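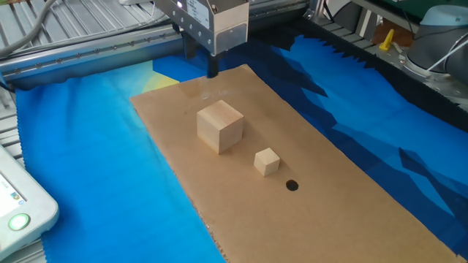
Oline task pack and evaluation licence – worth renewing?
Forum: Small Cell Automation > Kits and Services
Started 15/04/2025

slotnut_dave
We have had the Oline tabletop task pack on trial since February and I need to decide whether to take the paid licence. Posting what I have so far, and I'd like to hear from people who have run it longer.

For anyone who hasn't seen it: Oline supplies task definitions, a scoring script and a logging client. You supply the arm, the gripper, the cameras and nearly all of the props. Our quote through Siregar was $3000 for the pack plus $400 a year for the evaluation licence. The $400 covers script updates and the hosted comparison page. Without it the client still logs, but you do your own scoring.

The task I have spent most time on is the cube line-up. Two wooden cubes of different sizes and a black dot on a sheet of corrugated cardboard. The small cube has to finish between the large cube and the dot, with all the centres on a line. The scoring script takes the overhead camera, finds the cubes and the dot and reports the offset of the small cube from the line.

Good so far:
Task files are plain text and easy to edit.
Logging client has not dropped an episode on us.
The reset prompts are clear enough that a new operator can run them from the sheet.

Not so good:
Setup guide assumes one arm model and one mounting height.
The detector is fussy about surfaces (more below).
Support replies take a while, and they come from Siregar first, then Oline, then Siregar again.

brushless_bee
What success rate are you getting on the line-up, and is that your own policy or the one they ship?

slotnut_dave
Own policy. 70 per cent on the script's default tolerance. I didn't bother with the shipped one past the first afternoon as it expects a wrist camera and I was using the fixed ones only.

tolerance_stack
I'd want to know how much of the missing 30 is the robot and how much is the script. We ran the same pack on a bench with plain grey vinyl and had the scorer calling failures on placements that measured fine with a steel rule. The cause was the dot. A hand-filled dot is never quite round, and from an angled camera it goes oval on top of that. The script takes the centroid of whatever it thinks is the dot, so a bit of marker bleed along the corrugations shifts your whole line.

Fix was to print the dot on a sticker. The guide should say so and doesn't.

slotnut_dave
Fair point. Ours is drawn straight on the card. I'll try a sticker.

quietgantry
Going to disagree with the general direction here. If the pack is sold as a way to compare results between labs, the surface and the dot ought to be in the box. For $3000 I expect a printed board. Flukix send you one with their set, flat and matt, with the marks already on it. Their task list is shorter and the client is worse, but two sites running the Flukix set are running the same thing. Two sites running Oline are running whatever cardboard came to hand.

slotnut_dave
I went the other way on that. I don't want a policy that only works on a matt board. Our cloth has a big blue mountain print on it, the card has ragged edges and a bent corner, and there is clear packing tape at one end that glares under the lights. If the gripper can find the small cube with all that in view I trust the number a lot more.

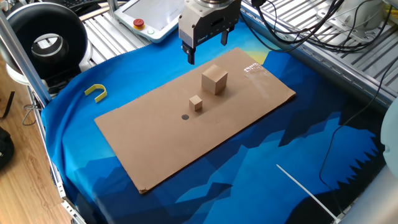
Where it does hurt is the scorer. With the default threshold it will pick up dark areas outside the card as dot candidates, and the navy parts of the print are dark enough to qualify. I ended up adding a mask so it only searches inside the card outline. That's a short edit to the task file, but it took me most of a day to find which key to change. The key is called region_hint and the manual lists it under "reserved".

The glare from the tape is a separate problem. It doesn't affect the dot, but it breaks the card outline on one of my views, and then the mask is wrong. I now fit the outline from the edges that are well away from the tape and extend them.

quietgantry
So you have rewritten the part you are paying the licence for.

slotnut_dave
Part of it, yes. That's more or less why I'm asking.

brushless_bee
A question on the arm side. Are you approaching the small cube with the fingers across the line or along it? We found that matters more than anything in the policy. Across the line, the fingers have free space on both sides. Along it, one finger has to drop into the gap between the cubes, and if the gap is tight you clip the big cube on the way down and the line you were aiming at has moved.

slotnut_dave
Across, where the arm can reach it. When the card is turned far enough the wrist runs close to its limit and it will pick the other orientation. I suspect a decent share of our failures are in that group, but the log doesn't tag the approach angle so I would have to go through them by hand.

brushless_bee
It does log it, just not in the summary file. Look in the per-episode folder for the pose file and read the last entry before the gripper closes. We pulled 3000 episodes that way with a short script. Failures split very clearly by approach. After we limited the wrist to the across-line grasp and let the operator re-lay the card if it was out of reach, the scores settled down.

tolerance_stack
Letting the operator re-lay the card is cheating the test, though. The reset sheet says the card may be at any angle on the surface.

brushless_bee
It says "any reachable angle". We took reachable to mean reachable with the grasp we intend to use.

tolerance_stack
That reading makes the number meaningless for comparison. You could define reachable as straight in front of the arm and post a perfect score.

brushless_bee
You could, and I expect a few on the comparison page have. We publish our angle range with the result. Plenty don't.

quietgantry
Which goes back to my point about the board.

pendant_side_up
Service contractor here, have installed this pack for several customers and the Flukix set for a couple. Some practical notes, take them or leave them.

Cubes. Oline gives nominal sizes and tells you to source them. Buy from one batch and measure every one. Cheap wooden cubes are often out of square, and a cube that rocks will shift when the fingers open. Leave the wood bare. Varnish makes the top face flare under overhead lights and the detector splits it into two shapes.

Surface. Cardboard is fine if it lies flat. Tape the underside if it needs it and keep tape off the top. If it sits on cloth, pull the cloth taut under the card, as a fold lifts the card enough to upset the height at the small cube.

Cables. Anything loose inside the work area will sooner or later be swept by a finger or show up in a mask. Cable ties, phone leads, clips, all of it. I have seen the scorer lock on to the end of a black lead and call it the dot.

Calibration. The Hokeck target that Siregar sells as an add-on is decent, but you can get the same result from any flat printed target if you check the print scale. I wouldn't pay for it a second time.

Licence. Most of my customers skip the yearly fee after the first year. The ones who keep it are posting results publicly or have a funding body that wants an outside score.

slotnut_dave
Very useful, thanks. The loose cable point applies to us. I'll clear the mat before the next batch.

On the Hokeck target, did you find the guide's method drifted? We calibrate at the start of the day, and by the afternoon the overhead view reads the same fixed mark slightly further along the card. Small, but it is all in one direction.

pendant_side_up
Usually the camera bracket warming up or being leaned on. If it is on the same extrusion as anything that moves, that will do it too. Put a fixed mark on the table frame in view and log its position with every episode. If the mark walks, the camera is walking. If it stays put, look at the card, because card on cloth creeps a bit each time a cube is pressed into it.

slotnut_dave
We have a gantry on the same frame, so that is a candidate. Will add the mark.

tolerance_stack
One thing in Oline's favour that hasn't come up. The log format is open and documented, even if the manual is badly laid out. When our trial ended we could still read everything. Flukix logs need their viewer, and the export drops the timestamps. If you ever want to rescore old runs with a better detector, that alone would decide it for me.

quietgantry
Agree on the export. I have complained to them about it and got a ticket number. I'd still take the board.

slotnut_dave
Summing up my own position for now. Buying the pack, as we use the task files and the client daily. Not decided on the $400. If Siregar can get Oline to document region_hint and put the approach angle in the summary file I'll probably pay for a year. If the answer is "reserved" again I'll keep our own scorer.

Will rerun the line-up with a sticker dot, a clear mat and the wrist limited, and post the split by approach. I'll report the card angles as well so the rest of you can argue about them.

tolerance_stack
Please also post the raw offsets, not only pass or fail. The default tolerance hides a lot.

slotnut_dave
Can do. Same units as the script, so millimetres from the line, signed.

brushless_bee
I'll tidy up the pose script and put it in the downloads section. It expects the older folder layout, so if you are on the current client change the path near the top before you run it.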